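2021-11-16
Cell notes, arm 3 (writing cell)

Picked up from Ravindra's handover. His list had three open items: fingers slipping on the marker barrel, wrist cable rubbing, and the arm not finding the board height after a restart. Did the first two, started on the third.

Fingers. The old covers were glazed at the tips and had gone shiny where they close on the barrel. Peeled both, cleaned the glue off with alcohol and a plastic scraper, left them an hour. New covers are the dark green ones from the Dukura box on the second shelf. There is another pack in there marked Hermans, slightly thicker, don't use it, the fingers won't close all the way and the gripper faults. Cut both covers from the same strip so the nap runs the same direction on each side. Last time in April we didn't bother and the marker rolled a little every time it touched down.

After the covers went on I redid the close position. Home the gripper with nothing in it, close by hand from the panel until the tips touch, zero there. Then put a marker in and step the force up. It holds at 6. Ravindra had it at 8 to make up for the worn covers and that is probably what wore them out. Please leave it at 6.

Marker goes in upright with the tip clear of the fingers and the barrel sitting in the slot between the two tapered ends. If it sits on the slope of one finger it will look fine and then lean over as soon as the arm moves. Check from the wrist camera before running anything.
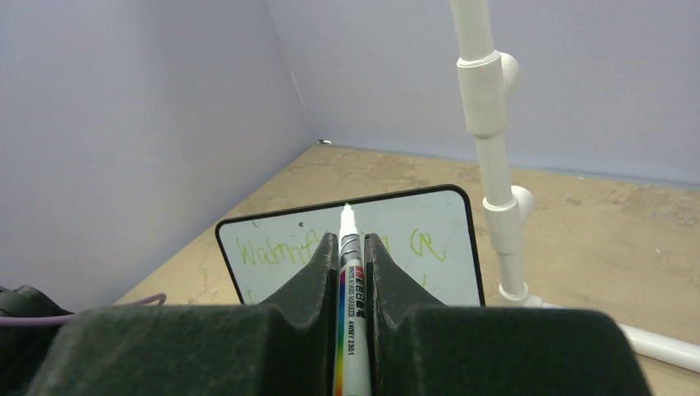 Cable. The loop at the wrist was too short, so with joint 6 near its limit it was pulling on the connector. Gave it more slack and moved the clip back one position. Ran the joint end to end at slow speed, 300 cycles, watched the first few and looked at it again at the end. No new marks on the jacket. Old marks are still there from before so don't be alarmed by those. Gerrit wants to swap the cable anyway when the next order comes in from Dralteo. Fine by me, but it isn't urgent.

Board height. Not fixed. After a cold start the saved touch point is off and the arm either writes in the air or pushes too hard. Re-teaching it fixes it until the next power cycle. Sota thinks the offset is saved under the tool number and we lose it when the tool table reloads. I looked and the table does come back with the default for tool 2. Wrote the current value, 662, on the tape on the controller door. For now type it in by hand after every restart, then do one slow touch with a capped marker before the real one.

Also checked while I was in there:
Pipe frame is tight. One coupling turned a bit by hand, pushed it home.
E-stop tested, both buttons.
Camera lens wiped. It had a fingerprint on it, probably mine.
Board wiper pad is nearly done, need a new one.

Fiachra asked if we can go over to the Briltumine markers. I would rather not until the height thing is sorted. The barrel is a different diameter and then we have two things changing at once. Put them in the drawer with a note.

To do:
– ask Booker who has write access to the tool table
– order wiper pads
– look at the finger covers again after a week of running, tips first
– find out why the log stops when the door is opened – it did it twice today and I lost the force trace from the second run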